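Drap-housse

Un drap-housse est un drap de dessous dont le bord est garni d'un élastique, ce qui lui permet d'envelopper le matelas et de rester tendu sans être bordé. Il se distingue du drap plat, dont les quatre côtés sont simplement ourlés.

Dimensions

La profondeur des coins, appelée bonnet, s'exprime en centimètres. Un bonnet de 30 convient à la plupart des matelas épais ; les modèles pour surmatelas sont plus profonds.

Pliage

Le bord froncé rend le pliage malaisé. La méthode courante consiste à emboîter les coins les uns dans les autres, puis à rabattre l'ourlet vers l'intérieur pour obtenir un rectangle. À deux, chacun tient un côté du drap au-dessus du lit.

Voir aussi : drap plat, alèse, couvre-lit, taie d'oreiller. 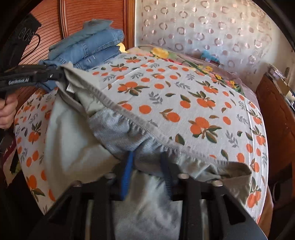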